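Notas para a fala: "Cozinha alugada, regras da casa"
5 de maio de 2024

Começar sem agradecer. Já agradeceram por mim na abertura, duas vezes.

Abrir com a pergunta: quem aqui já alugou apartamento com "cozinha totalmente equipada"? Esperar as mãos. Perguntar quantos encontraram um saca-rolhas. Esperar as mãos baixarem.

Contar o caso da Candalley. O inventário de entrada tinha 204 itens, entre eles "colher (1)" e "colher (outra)". Faca que cortasse, nenhuma. Ler a lista devagar, o público gosta.

Ponto um: o inventário é gênero literário. Foi escrito por alguém que queria ir embora. Mostrar o contrato da Siltska, cláusula dos panos de prato. Não comentar, só deixar na tela.

Ponto dois: o que o inquilino compra na primeira semana. Na pesquisa que fizemos com 500 inquilinos, a tábua de corte ganhou do abridor de latas com folga. O escorredor de macarrão foi mal, coitado. (Se perguntarem pela metodologia: formulário, link, paciência.)

Ponto três: quem fica com as coisas na saída. Aqui entra a história das 3 frigideiras da Rees, herdadas de inquilino em inquilino, cada vez mais côncavas. Pausa para água.

Passar para a tábua. Falar do preço, que subiu desde fevereiro, e do hábito de deixá-la na pia como quem deixa um bilhete. Madeira clara mancha com beterraba, e o senhorio sabe reconhecer beterraba.

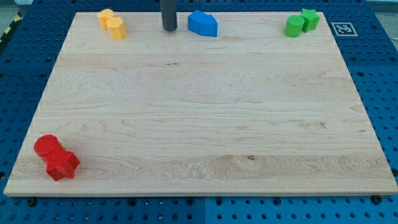 Tábua minha eu levo embora, escreveu Marnus, e se o dono quiser outra que ponha no anúncio. Ler a mensagem inteira, inclusive a parte do ralador, que ele considera bem comum do prédio.

Discordar com educação. Se todo mundo leva a sua, o próximo chega e corta cebola no prato, e o prato está no inventário.

Proposta: uma prateleira de troca por andar, sem assinatura, sem planilha. Alguém vai sugerir planilha. Sorrir e passar para a próxima pergunta.

Se sobrar tempo, o episódio da panela de pressão sem tampa. Se não sobrar, deixar o slide da tampa mesmo assim.

Devolver o microfone desligado.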